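The ice cream maker at the end of Ronbridge

The shop at the end of the Ronbridge seawall has a hand-painted sign that says Skimside, a bench out front and, most afternoons in July, a line that goes past the bait store. I went at nine in the morning, before any of that, to talk with the woman who owns it. She'd been up since four and was already on her second batch of sweet corn.
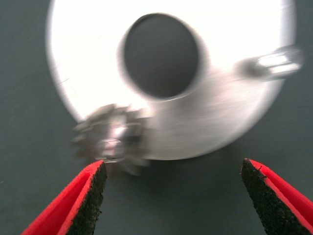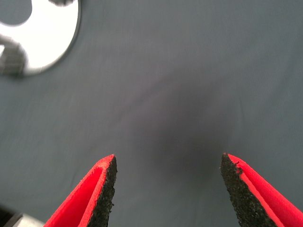

She started out selling from a cart. "I had one flavor, vanilla, and I thought I was so smart keeping it simple," she says. "Then the first kid in line asked for chocolate, and the second kid asked for chocolate, and I went home and made chocolate." She laughs so hard telling this that she has to put down her spoon.

That cart did well enough to get her the lease, and the lease came with a freezer that hummed so loudly she had to shout at customers. She kept it for years. There are 16 tubs in the case now (I lost track of which ones I tried), and the one everybody drives out for is called Policarpio. It's burnt honey with toasted almonds and a little orange peel, and I'm still thinking about it.

"I got it wrong for two summers," she says. "Burnt honey is a tiny window. You want it to smell like the edge of a pie. Go past that and it tastes like a campfire, and you've lost a whole pot."

Where does the name come from? "A boat! It was tied up across from the cart that first year, and I looked at it all day long. I never did meet the owner."

Her milk comes from Sullimetti, a small dairy up the valley, and she talks about it the way other people talk about their grandkids. In spring, when the cows go back out on grass, the cream turns yellower and she changes her recipes to suit it — less sugar, a bit more salt. On a hot weekend she'll go through 100 quarts. Her best day ever was 600 cones, the afternoon of the boat parade, and she ran out of everything except licorice.

"And then they ate the licorice," she says. "I've never been so proud."

I asked what people at home get wrong, and she had her answer ready. They don't chill the base long enough. Leave it in the fridge overnight, she says, and put the storage tub in the freezer too, so the ice cream doesn't start melting when you scrape it in. She also thinks most of us are scared of salt.

She closes after the first hard frost and spends the winter reading old cookbooks and trying things out on her neighbors. Last winter it was parsnip. "Four people liked it," she says. "I'm bringing it back in October."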